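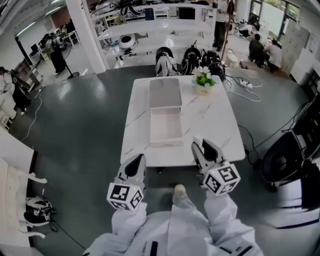 Photos: Omid Pakzad / Mastalmont

I have used the Takagi hand-held grippers for one month now, for collecting examples for a learning system, and I want to write what I think of them. You hold one in each hand, you do the task yourself, and the movements are saved as an episode. Our task was a storage box with a lid: open it, put the lid upright, close it again. Each episode has a limit of 90 seconds in our settings.

The good side first. The grip is comfortable and my hands learned it in one afternoon. In December we recorded 1053 episodes and after checking we kept 933 of them, a better result than I expected from beginners. The finger pads hold a thin lid edge well. The marker cubes must stay in view of the head camera, so I had to change how I turn my wrist. If you turn too far, the tracking is lost and the episode goes in the bin.

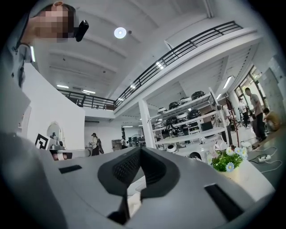 Fimimum wrote under my first notes that the weight is the real problem, and that after 14 episodes in a row the person starts to hurry and the examples become all the same, which the model will copy. I agree with the second part. We now move the box a little between episodes and we change the operator more often.

What I like less is the software, Clodum. It is slow to open a long session, and the labels cannot be changed for many episodes at once. The manual is also short on calibration. I would have liked one page with the correct order of steps, in plain words. 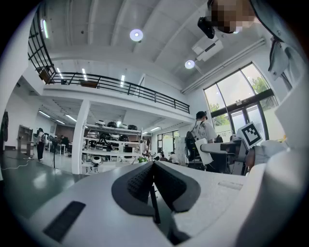 Finger pads of the gripper, seen from the tool's own camera.

I would buy the grippers again for table tasks with light objects. For heavy things I have not tried them and cannot recommend either way. Four stars from me, and the missing one is for Clodum.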